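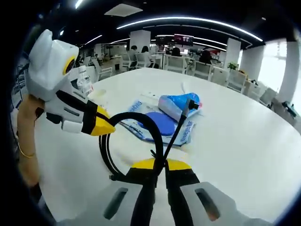 Bonjour à la liste,

Le 9 sept. 2019, la liste Zutside a écrit :
> Pour la distribution d'octobre, faut-il laisser les petits sachets
> dans le carton, ou les trier d'abord sur la table ovale ?
> Prenum nous en annonce 366.

Je suis d'avis de les trier sur la table. Elle est grande et lisse, et on peut mettre les sachets à plat, en pile, sans qu'ils se plient. Je propose des lots de 16, chacun dans une enveloppe Gavalas. Il nous en reste 39, donc c'est suffisant.

Pour les articles emballés en bleu et blanc, je préfère les garder à part, car l'emballage se froisse très vite. Est-ce que quelqu'un sait si Alosov reprend les pièces abîmées ?

Je vous prie d'excuser mes fautes de français.

Bien cordialement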